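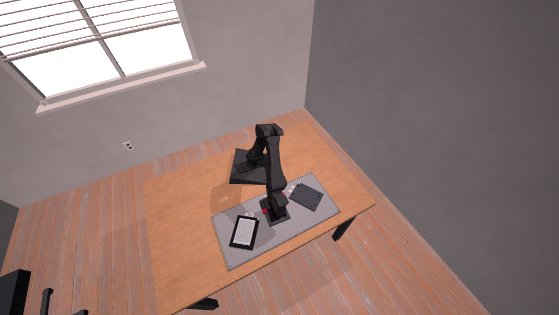 Last changed Oct 14, 2026

Diary > Sim Bench > Galtis cell
Filed under: robot arm upkeep, small wins

Spent the whole morning on the Galtis cell in the simulator, and my tea went cold twice! The microplate tray on the breadboard kept loading at the wrong angle after I pulled in the new table file from Skerovport, so I went back to the copy from May and moved things over one at a time. Slow, but I like that kind of job (music on, door shut).

The base plate is at 319 mm from the mat's reference corner now. It was 294 in the old file, and I'd been blaming the wrist for weeks. Silly me. I also opened up the red fingers a bit more for the approach, and set the last 10 mm of the drop to run at crawl speed.
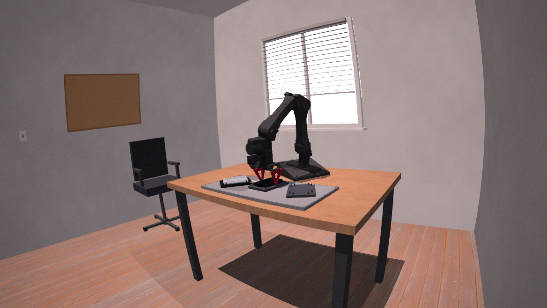
Still to do on the cell

- Redo approach 9, the one over the black tray
- Check the four pegs on the square plate against the Dendach drawing
- Save the base offset somewhere I'll find it
- Ask Park for the newer gripper model

Get new diary entries by email. Enter your address to sign up. You can unsubscribe at any time.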